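Onyekachi Effiong
September 9, 2022

OK, small thread on getting the Bekance cell set up in sim, because I lost most of my morning to a fingertip.
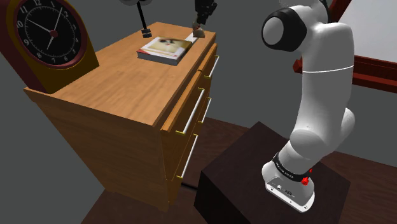
Book on the dresser, fingers either side of it, arm on its pedestal.

So the job is called Shehu and it's dead simple on paper: pick up the book, put it down again. The grip kept slipping at one corner and I blamed everything else first (the book, the dresser top, my own math).

The culprit was the tool offset! One finger was 6 mm off from where the controller thought it was. I'd typed it in back in March and never looked at it again.

Fix was boring. Home the arm, rotate the wrist 90 degrees, bring the fingers down slowly over the book, read the gap on each side, type in the new numbers. Did it two times to be sure and got the same answer.

While I was in there I also bumped the contact solver up to 2000 steps a second. Runs slower on my laptop, but the book quit jittering when the fingers touch it and I can live with slow.

Also moved the pedestal back a hair. The elbow was getting way too close to the drawer handles on the return move and it made me nervous every single time.

Still on the list: joint limits on the wrist, and the Plerketti export, which drops my tool frame whenever I save. If you've got a workaround for that one please send it my way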